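Speaker notes: Record keeping for home-educating families
Dilwyn Rosser, Vinstead Home Education Group, June meeting

Slide 1. Scope.
Start at 10:00 even if people are still finding chairs. This talk covers attendance logs, work samples and the end-of-year summary. It does not cover curriculum choice. Questions on curriculum go to Halvard Engebretsen in the afternoon slot.

Slide 2. What a log is for.
A log answers two things: when instruction took place, and in which subject. It is not a diary. Entries should be short enough to write the same day. Read out the sample line: "Math, fractions, 45 min. Reading aloud, ch. 6." Stop there. Parents tend to write a paragraph in September and nothing by March.

Slide 3. Hours or days.
Check which unit your state uses before setting up the sheet. Some states ask for days, some for hours, some for neither. If hours, log in quarter-hour steps. Show the Trendon sheet (one row per day, one column per subject, running total at right). Our own total last year was 1291 hours across both children's sheets. Mention that field trips were logged under the subject they served, with no separate column.
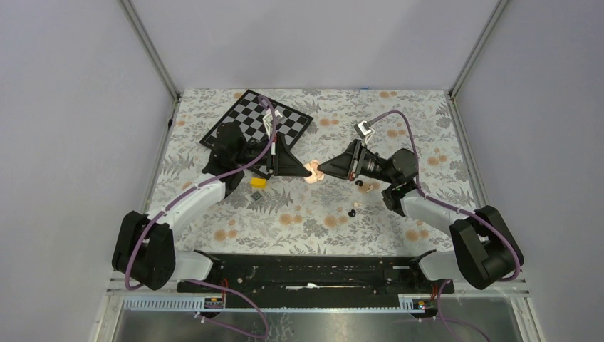 Do I have to log summer learning?
Only if you want it to count toward the year's total. Decide on a start date for the school year and write it at the top of the sheet. Anything before that date goes on the old sheet or stays off the record.

Slide 4. Work samples.
Keep 3 per subject per term: one early, one middle, one late. Date the back in pencil. Do not keep everything. In our first year we kept 446 sheets for one child, and the reviewer looked at nine. Oversized work gets photographed and the print goes in the binder at the same place.

Pause here. Pass the two binders around, the thin one first.

Slide 5. Order of the binder.
Attendance sheet, book list, samples by subject, summary. Tabs on the right edge. The book list needs title and author only. Younger children will have long lists because picture books go fast, so cap it at 100 and note "selected titles" at the top.

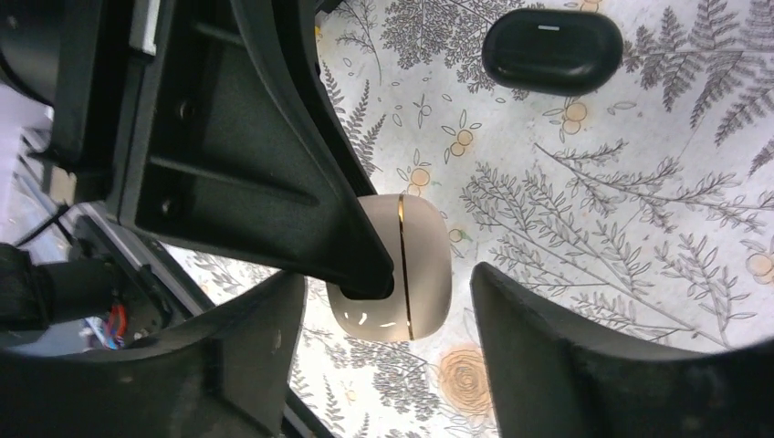
The summary goes at the back and should fit on one page. Write one paragraph per subject: what was covered, what was used, where the child is now. Avoid grades unless your state asks for them or the child is of high school age. For high school, keep a separate transcript from the first term of ninth grade — rebuilding one later takes weeks.

Slide 6. Paper and backup.
Scan the attendance sheet on the last day of each month. Grube and Fevunus are the two programs most families in the group use; either will export a plain table. Keep one copy outside the house. Do not rely on a program alone, as an export you have never opened may not open.

Slide 7. Questions.
Allow fifteen minutes. If asked about part-time enrollment, refer to the handout, page 2. Collect the binders before lunch.

3 comments

mapleandink: Is the blank attendance sheet available anywhere? I missed the handout.

Torvi H.: The cap on the book list is useful. Ours ran to eleven pages.

pjk: We log by day, and the quarter-hour steps were more than we needed. The binder order worked fine.

Share (12)

Contact | © Vinstead Home Education Group | Back to top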